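양철 장난감

양철 장난감은 얇은 강판에 주석을 입힌 양철을 오리고 눌러서 만든 장난감을 말합니다. 제가 이 항목을 맡아 쓰게 된 건 순전히 오래 모아 왔다는 이유 하나 때문인데요, 그래서 백과 항목치고는 제 얘기가 좀 섞여 있습니다. 딱딱한 정의만 필요하신 분은 첫 문장만 읽고 가셔도 괜찮아요!

어떻게 시작됐나

양철 장난감은 19세기 유럽, 특히 독일 뉘른베르크 일대에서 크게 자랐습니다. 그 전까지 장난감이라고 하면 나무나 점토, 헝겊이 대부분이었는데, 양철은 가볍고 얇게 펼 수 있는 데다 찍어 내기가 쉬웠거든요. 처음에는 사람이 손으로 색을 칠했습니다. 그래서 초기 물건을 보면 같은 마차인데도 바퀴 색의 경계가 조금씩 다르고, 말 눈이 한쪽만 큰 것도 있어요. 저는 그런 걸 보면 꼭 한 번 더 들여다보게 됩니다.

19세기 말로 가면 석판 인쇄가 들어옵니다. 평평한 양철판에 그림을 먼저 인쇄하고, 그다음에 프레스로 찍어서 모양을 만드는 방식이에요. 순서가 이렇다 보니 도안을 그리는 사람은 나중에 휘어질 부분까지 계산해서 그려야 했습니다. 자동차 문짝 무늬가 모서리에서 살짝 늘어나 있다면 그 계산이 조금 빗나간 거죠.

일본과 한국의 양철 장난감

2차 세계대전 뒤에는 일본이 이 분야의 중심이 됩니다. 물자가 귀하던 시절이라 빈 깡통을 펴서 재료로 쓴 것도 있었고, 그래서 장난감 안쪽을 들여다보면 통조림 상표가 그대로 남아 있는 경우가 있습니다(이걸 따로 찾아다니는 수집가도 있어요). 1950년대와 60년대에는 우주선, 로봇, 미국식 승용차 모양이 수출품으로 인기를 끌었습니다.

우리나라에서도 양철로 만든 장난감 자동차나 태엽 동물을 기억하는 분들이 계십니다. 저희 집에는 등에 태엽 구멍이 난 병아리가 있었는데, 장판 위에서는 잘 쪼다가 이불 위에만 올리면 픽 쓰러졌습니다. 그 병아리는 지금 어디 있는지 모르겠네요. 아직도 좀 아깝습니다.
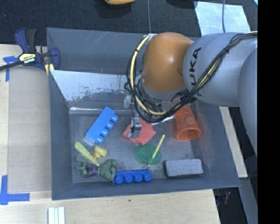
플라스틱이 퍼지면서 양철의 자리는 빠르게 줄었습니다. 플라스틱은 틀만 있으면 둥근 모양도 한 번에 나오고, 잘린 단면에 손을 베일 걱정도 훨씬 덜했으니까요. 양철은 조각끼리 이어 붙일 때 한쪽에 작은 혀를 내고 다른 쪽 홈에 끼워서 접는데, 오래 가지고 놀면 이 혀가 들떠 날카로워집니다. 안전 기준이 깐깐해지면서 어린이용으로 내놓기가 점점 어려워졌고, 요즘 새로 나오는 양철 장난감은 상자에 성인 수집용이라고 적힌 것이 많습니다.

움직이는 방식

제일 흔한 건 태엽입니다. 열쇠나 손잡이로 용수철을 감으면 풀리는 힘이 톱니를 돌리고, 그게 바퀴나 다리로 전해지죠. 바닥에 대고 몇 번 밀어서 굴리는 관성식도 있습니다. 안에 묵직한 바퀴가 들어 있어서 부르릉 소리가 나는데, 저는 이 소리가 태엽보다 좋아요. 건전지로 움직이는 것은 나중에 나왔고, 불이 켜지거나 연기를 흉내 내는 것까지 있었습니다. 다만 건전지 액이 새서 속이 삭은 물건이 많으니 중고로 살 때는 뚜껑부터 열어 보셔야 합니다.

아무 장치 없이 그냥 손으로 굴리는 것도 물론 있습니다. 동전만 한 자동차나 호루라기, 딱딱 소리를 내는 개구리 같은 것들인데 값이 싸서 과자에 딸려 나오기도 했어요. 수집가들 사이에서는 한동안 찬밥이었다가, 오히려 남은 것이 적다 보니 뒤늦게 찾는 사람이 생겼습니다.

모으는 사람들 이야기

제가 자주 참고하는 건 그릭스테드(Grikstead)라는 동호회에서 만든 목록입니다. 태엽 동물만 297종이 올라가 있고, 열쇠 모양까지 따로 분류해 놓았습니다. 처음 봤을 때는 이렇게까지 해야 하나 싶었는데 지금은 저도 열쇠부터 봅니다. 제 것은 목록에 있는 것 가운데 17종이고, 그중 7종은 아직 움직여요. 나머지는 태엽이 끊겼거나 톱니가 닳았습니다.

로자나삭(Rojanasak) 장터도 빼놓을 수 없습니다. 매주 화요일 아침에 열리는데, 양철 쪽은 좌판이 안쪽 골목에 몰려 있어서 처음 가면 그냥 지나치기 쉽습니다. 상자가 남아 있으면 값이 확 뜁니다. 솔직히 상자가 장난감보다 비싼 경우도 봤고, 상자만 따로 파는 분도 계세요. 저는 상자 없는 쪽이 마음 편합니다. 꺼내서 굴려 볼 수 있잖아요!

닦기와 보관

녹이 제일 큰 적입니다. 인쇄면은 생각보다 약해서 문지르면 색이 금방 날아가고, 특히 금색과 분홍색이 잘 지워져요. 저는 마른 부드러운 솔로 먼지를 털고, 꼭 필요할 때만 순한 세제를 아주 묽게 탄 물을 면봉에 조금 묻혀서 씁니다. 몇 년째 텐사이드(Tenside)라는 세제를 쓰고 있는데 향이 없어서 고른 거라 다른 것을 쓰셔도 됩니다. 닦은 다음에는 바로 마른 천으로 눌러 물기를 걷어 내세요. 철 수세미는 절대 안 됩니다. 이미 녹이 뜬 자리도 파내려고 하지 말고 그대로 두는 편이 낫습니다. 400번 사포로 살살 하면 된다는 글을 보고 따라 했다가 소방차 지붕의 사다리 그림을 통째로 날린 적이 있어요.

보관은 건조하고 볕이 안 드는 곳이 좋습니다. 렐란스(Lellance) 유리장을 쓰는 분들이 많은데, 문틈이 꽉 맞아서 먼지는 덜 들어가지만 장마철에는 안에 제습제를 꼭 넣어야 합니다. 태엽은 감아 둔 채로 두지 마시고 다 풀어서 넣어 두세요. 저는 한 해에 두어 번, 움직이는 것들만 꺼내서 반 바퀴씩 감아 줍니다. 마룻바닥에 한꺼번에 풀어 놓으면 제법 시끄럽습니다.

같이 보면 좋은 항목: 태엽, 석판 인쇄, 주석 도금, 관성 자동차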